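Tarnus Replacement Rod Set for Foosball Tables
Sold by Wimora Game Parts
Item 2076

In stock, leaves our warehouse on Wednesday

When a rod is bent, the whole game becomes slow. The ball stops in strange places, the players hit the floor of the table, and people lose interest after two matches. Many owners think they must buy a new table. In most cases a new set of rods is enough, and the work takes one evening.

The Tarnus set contains eight steel rods, 16 bearings, rubber bumpers and the screws for the handles. The players and the handles are not in the set. You move them from your old rods, so your table keeps its colors. If your players are also broken, please look at our page for Peng players, which fit the same holes.

The rods are hollow, with a chrome surface. A hollow rod is lighter in the hand and it spins faster, but it does not like when somebody leans on it. For schools and youth clubs we recommend the Velleton solid rods, which are heavier and cost a little more.

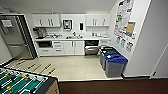 Foosball table next to the kitchen area. Leave free space on the handle side.

Before you order, please measure. Pull one rod completely to one side and measure from end to end, without the handle. Then measure the thickness with a caliper. A tape measure is not exact enough for this. Our set has rods of 5/8 inch, the common size for home tables in the US. If your number is between two sizes, write to us before you order and send your measurements.

Also think about the room. The rods come out on both sides while you play, and a person needs to stand there with bent elbows. Three feet on each long side is comfortable.

Installation
Remove the handle first, then the pins of the players. Slide the old rod out slowly and keep the players in the right order on a towel. Put the new bearings in with two fingers, do not use a hammer. Tighten the screws only when all the rods are in place and turn freely.

Care
Use silicone oil, three drops on each rod, every month if you play often. Never use cooking oil or grease. It collects dust and makes the bearings dirty.

Price: $138 for the full set
Single rod: please ask
Shipping: free for orders over $80
Warranty: two years for home use, one year for offices and clubs
Returns: 30 days, if the rods are not drilled or scratched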